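Orla Phelan
13 July 2024

Day 364 of buying no new household stuff. Finishing tomorrow, so I'll put down how it went while I remember it. Thread.

Rules were simple. Food, medicine, soap and light globes were allowed. Everything else for the house had to be second-hand, borrowed, swapped or fixed. Presents for other people didn't count.

I spent $38 on kitchen things all year. Most of that was a saucepan with a lid from the op shop in Flestport, and the rest was a colander and a tea strainer. The strainer is the only one I use every day.

The year before I'd spent nearly $600 and couldn't tell you on what. I went back through the bank statements and it was mostly small amounts at the same two shops on the way home from work.

Hardest thing to find used: a decent can opener. I tried 5. The old Bang one from Mum's bottom drawer beat the lot, and she didn't want it back.

Easiest: mugs. I have never had to look for a mug. People leave them on the nature strip in boxes.

The toaster lever stopped catching in October. It was crumbs. I unplugged it, tipped it upside down over the laundry sink and brushed out the tray slot with an old paintbrush. Still going.

The Pareck vacuum was a different story. Replacement filters only come new, so I washed the foam one and let it dry on the line for two days. It picks up less than it did. I'm counting a new filter as the first purchase when this ends.

Couple of people asked about towels. I didn't replace any. Two got cut down for rags and I hemmed the frayed edge on a third. We had too many anyway.

I did break the rules once. The shower curtain went mouldy along the bottom and I wasn't putting someone else's one up. $14, no regrets.

What I'd tell anyone starting: write the list of what you want and date each line. I crossed off more than half of mine without getting the thing, including a Mutora rice cooker I'd wanted for ages. 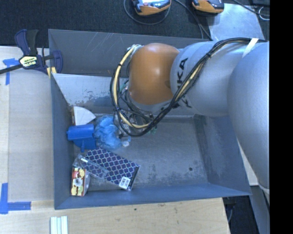 I'll keep the list going after tomorrow. It's on the fridge and there are three things on it: vacuum filter, washing-up brush, a lid that fits the big frypan.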